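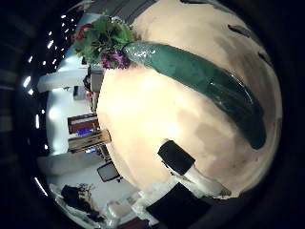

那个估价数字,我一个字都不信

我家楼下电梯口贴了一张Fumen的广告,说输入地址,30秒知道你的房子值多少钱。广告贴了大半年,边角都卷了。上个月我终于没忍住,站在电梯口输了自己的地址,等它转完圈,看到一个精确到个位的数。

让我起疑心的就是这个个位。一套住了多年的旧公寓,换谁来看都只能说个大概,这家网站却敢把零头都给你。零头给得越细,看的人越觉得背后有什么了不起的计算。我干过几年财务,见过太多这样的表格:前面的假设是拍脑袋拍出来的,后面小数点留得整整齐齐。

我住的这栋楼叫Khương,当年是Perkutus开发的,前后两排,中间隔着一个停车场。前排临街,楼下是公交站和一家开到半夜的烧烤店;后排对着一片树,安静得多。只要是在这里住过一个夏天的人,都知道两排的价钱不可能一样。可是我把后排同户型的地址也输了进去,出来的数字跟我家几乎没有差别。面积相同,房龄相同,小区相同,在它眼里就是同一套房子。

有人会说,机器估价只是个参考,何必较真。我原来也这么想。问题在于,它很快就不再只是参考了。

参考是怎么变成底价的

我认识的中介里,Ramiro Valcárcel算是话少的。他跟我讲,如今卖家找上门,多半先把手机递过来,屏幕上就是那个数。低于这个数的建议,对方听不进去;你跟他讲临街、讲管道、讲物业费,他说网站上写着呢。买家也拿着手机来,只不过买家看的是另一家网站,数字低一截。两边各抱着一块屏幕,坐在同一张桌子前谈价。

这种场面听着滑稽,落到卖家头上却是要花钱的。楼里有一户挂牌的时候照着Fumen的估价往上加了一点,理由是留出还价的余地。结果第一个月看房的人不少,没有一个出价。第二个月人就少了。到后来连着降了三次,每降一次,页面上就多一条降价记录,后来的买家一看,心里先打个问号:这房子是不是有毛病?房子没有毛病,毛病出在开头那个数上。

我不敢说这一户的遭遇能代表什么,一栋楼里的一套房,换个城市可能完全是另一番光景。但我想请写“仅供参考”四个字的人,也来看看这四个字在现实里有多小。它在页面最底下,灰色的,要往下翻很久。
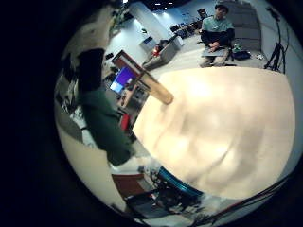 浅色木柄,一端连着红褐色的扁平方块。

准确率是怎么算出来的

Fumen的宣传页上有一个很大的数字,99%。我第一反应是佩服,第二反应是去找它的定义。找了一个晚上,在帮助中心的一篇问答里找到了:指的是估价区间包含最终成交价的比例。

区间有多宽呢?就拿我家来说,页面默认只显示中间那个精确到个位的数,点开旁边的小箭头才看得到上下限。上限和下限之间的差额,够我把厨房和卫生间全部拆了重做,剩下的钱还能换一套窗。画这么宽的靶子,射不中才奇怪。我闭着眼睛也能给整条街的房子报出一个区间来,命中率不会难看。

还有一层更绕。估价会随着挂牌价调整。你今天把房子挂出去,过几天再看,那个“独立计算”的估值已经朝着你的挂牌价挪过去了。等到成交,它当然离成交价不远。拿这样的结果来证明自己算得准,等于考试中途看了一眼答案,交卷以后再夸自己功课好。我写信问过客服,挂牌前的估值和挂牌后的估值,准确率是不是分开统计。回信很客气,感谢我的关注,附了一个链接,点进去还是那个宣传页。

Rutilio Camacho在业主群里跟我争过这件事。他的意思是,数据总比中介的嘴可靠,中介有佣金,机器没有。这话我只同意前半句里的半句。中介有佣金,所以他的话要打折扣听,这个道理连小孩都懂。可是运营机器的公司也要吃饭。Fumen的估价页下面紧跟着一个按钮,写着“联系本区顾问”,你点一下,电话号码就到了别人手里。顾问为每一个这样的号码付费,这笔钱的名目叫推广费,不叫佣金,听上去确实干净一点。

一个漂亮的估价,能让更多人去点那个按钮。我没有证据说他们故意把数字调高,也不打算这样指控。我只是觉得,如果一家公司的收入取决于有多少人对自己的房价感兴趣,那么它没有什么动力去让人扫兴。 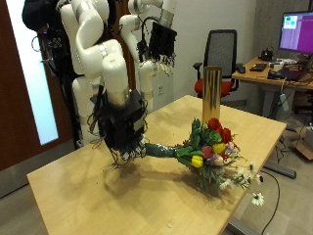
房子里真正影响价钱的东西,多数没有进过数据库。楼上那家半夜拖不拖椅子,下午四点以后客厅还有没有太阳,走廊里是什么味道,卫生间的地漏返不返水,这些事情站在屋里待一刻钟就能知道个七七八八,坐在电脑前一年也不会知道。反过来,有些东西根本不值钱,却实实在在地左右着买家。一张浅色木桌,桌上摆一束假花,红玫瑰搭着黄郁金香,后面再立一只亮闪闪的金色花瓶,整个客厅给人的感觉就变了,看房的人会在门口多站一会儿,说一句这家挺讲究。估价模型对此毫无反应,这一点它倒比人清醒。可惜成交价是人定的,人会被一束花哄得高兴,也会因为门锁拧着费劲而倒了胃口。模型把这些都归进误差,然后把误差藏进那个小箭头里面。

付费版也没好到哪里去

争到后来,群里有人推荐了Brirnar。这家走的是另一条路,收费,一份报告400块,号称人工复核。我抱着花钱买个明白的心情下了单。

报告做得相当体面,一共8页。封面一页,目录一页,公司介绍一页,免责声明两页。剩下三页是正文,其中一页是本市房价走势,跟我的房子没有关系;一页是周边学校和超市的地图,我天天从那里走过,用不着它告诉我;最后一页才是估价,列了几套可比成交案例。

我把可比案例逐一看过去。有一套在马路对面,带电梯和地下车位,房龄比我们楼新得多。还有一套倒是在我们楼里,可它是底层带院子的,院子还是封了顶的。拿这两套来推算一套没有院子、车位要靠抢的中间楼层,中间需要做多少调整,报告里一句话也没有,只写着“经综合修正”。我打电话问,复核的人来过现场没有。对方说,人工复核的意思是由人工在系统里进行复核。

那一刻我倒有点怀念免费的那个。免费的至少没有让我为“人工”两个字掏钱。

公平起见,也说一句它的好处。报告里附了物业费的历年变化,这个我自己没有整理过,看完才发现涨得比我印象里快。若有谁打算买我们这栋楼,这一行字比那个估价有用得多。可它被放在地图下面,字号很小。

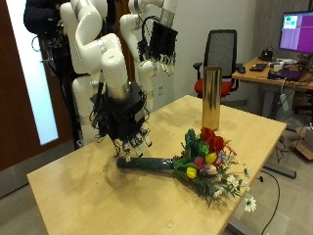 那到底该听谁的

每次写到这里,总有读者要我给个办法。我的办法很土,也很费工夫,先说明白,它不保证你多卖一分钱。

去查同一栋楼、同一朝向、最近成交的那几套,能查到多少算多少。挂牌价不用看,那是卖家的愿望。查到以后,找机会跟住在那几户附近的人聊两句,问问当时卖了多久,屋里是什么状况,有没有连家具一起卖。很多所谓的高价成交,里面夹着一个车位,或者一整套刚装的空调,成交记录上是看不出来的。

然后请两个互不相识的中介上门,不要先给他们看任何数字。让他们各自报价,各自说理由。报价本身听听就算,要紧的是理由。说得出“你这个次卧放不下双人床,所以要往下走”的人,比一口一个“行情好”的人值得再约一次。Valcárcel头一回来我家,进门先去厨房开了水龙头,听了半天,又去阳台关上门站着。他报的数比Fumen低不少,我当时心里很不舒服,到现在也不能说他一定是对的。但他说得出低在哪里,我可以一条一条地反驳他,反驳完了还能讨价还价。对着一个网页,我跟谁反驳去?

如果这套房子要拿去做抵押,那就该请有资质的评估师,费用贵一些,人家要签字,签了字出了问题找得到人。免费网站的估价没有人签字。我觉得看一个数字可信不可信,先看看底下有没有名字,这个标准谈不上高明,用起来还算顺手。

Camacho看了我在群里发的这些,回了一句:说了这么多,你自己不也输了地址吗?

输了。而且后来又去看过两回。前天夜里那个数又涨了一点,我家什么也没动过,水龙头还在滴水,楼下的烧烤店还在排烟。我把页面关了,关之前还是截了一张图,发给了我太太。她问我是不是准备卖房。

我说不卖,就看看。她说,那你今晚把水龙头修一修。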